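Section 4. Setting Up the Dish Rack and Drying Tray

4.1 Place the drying tray on a level table or counter. A tablecloth may remain in place if it lies flat.

4.2 Stand the plate rack on one half of the tray. Leave the other half clear for bowls.

4.3 Insert plates upright, one to a slot. Do not force a plate between the dividers.

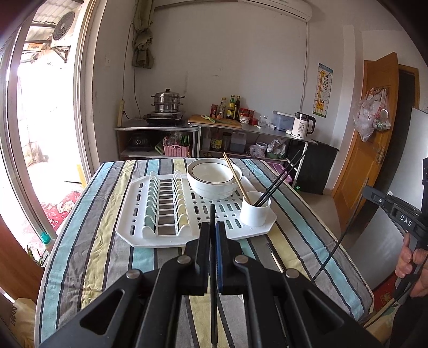
4.4 Stack bowls of the same size only, and no more than two high. Larger bowls should be dried singly.

4.5 Set the chopstick holder beside the bowls. Chopsticks may be stored in it once they have been wiped — wooden pairs should be left to dry fully first.

Note: Rinse the tray weekly and clear the drainage slots with a soft brush.

CAUTION: Keep the tray and rack at least 20 inches from a lit stove. Do not place hot cookware on any plastic part.

For replacement dividers, contact Rundmont Customer Service and quote part number 708.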